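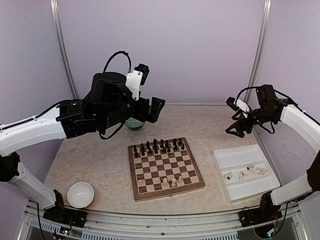 How Does a Robot Know What to Do Next?

Zedcombe Kids > Science > Robots and Code

Stories Try It Ask Us Grown-ups

Filed under: Big Questions, Ages 8 to 11

I write computer programs for robot arms, and the question I get most from kids is "Does it have a brain?" Sort of! The arms have motors and metal and wires. The thinking part is software, a big pile of instructions that somebody like me typed in (and then fixed, and then fixed again).

The program I work on is called Presix, and its job this year is clearing up a chess set. Black pieces at the far side of the board, white pieces at the near side, and a white plastic tray on the right for putting things in. Four white pieces are standing on the board and four more are lying on their sides in the tray. You could finish the job while humming a song. For software it's a pretty long list of puzzles, so let me take you through them.

Puzzle one: What am I looking at?

Each arm has a little camera on top of its gripper (the gripper is the pinchy hand part). A camera doesn't see a chess piece, though. It sees dots of color. Lots and lots of dots, and each one is really just some numbers. The part of the software that turns those numbers into "that's a pawn" is called perception.

How did it learn? I showed it 4000 pictures of chess pieces, with the right name on every one. At first it was terrible! It thought my thumb was a bishop. Pale pieces on dark squares are kind to it, because the edges show up nicely. A black piece on a dark square is much meaner, and when the black ones are all packed together in their rows it has to work out where one stops and the next one starts.

Puzzle two: What should I do first?

This part is called planning. Before anything moves, Presix makes a list. Which piece is easiest to reach? Which arm should go? If both arms reach for the same spot they'll bonk into each other, and I have heard that bonk, and I did not enjoy it.

Then it draws a path through the air. The path is invisible, like the route you plan in your head to sneak past a sleeping dog. There are bowls on the table too, a white one and a green glass one, and the path has to stay clear of both. Glass is a pest, by the way. Light goes through it, so a camera can easily decide there's nothing there.

Presix tries out 300 paths in its imagination (okay, in its memory) and keeps the best one. The rest go in the trash.

Puzzle three: How do I move without making a mess?

Now we get to control. Control is the part that talks to the motors. It says "turn a tiny bit," then it checks how far the joint went, then it says "a tiny bit more." It goes around that loop again and again, much faster than you can blink.

You do this too. Hold your finger out and touch the tip of your nose. Easy. Now do it with your eyes closed, really slowly. Feel how you keep making little corrections? Your brain is running a control loop!

Squeezing is the tricky bit. Squeeze too softly and the piece slides out. Squeeze too hard and it can pop away like a wet bar of soap. My first squeeze number was 56, and I changed it so many times that I had to start a notebook.

What if it goes wrong?

Then the software looks again. That's my favorite part of the whole program. After every grab it asks, "Is the piece where I wanted it?" If the answer is no, it makes a new plan and has another go. It doesn't get grumpy. (I get grumpy.)

Try it at home

Put some small toys on a table and a box beside them. Ask a friend to be the robot, with eyes shut. You're the software! You can only use these words: left, right, forward, back, up, down, open, close. No pointing, and no "a bit over there, silly." Write down the words that worked, in order. When you've got one toy into the box, read your list out again with the toy in a new place and see what the robot does.

That list is a program. Mine is longer, but it started out the same way, and in October I'm going to teach it to put the pieces back.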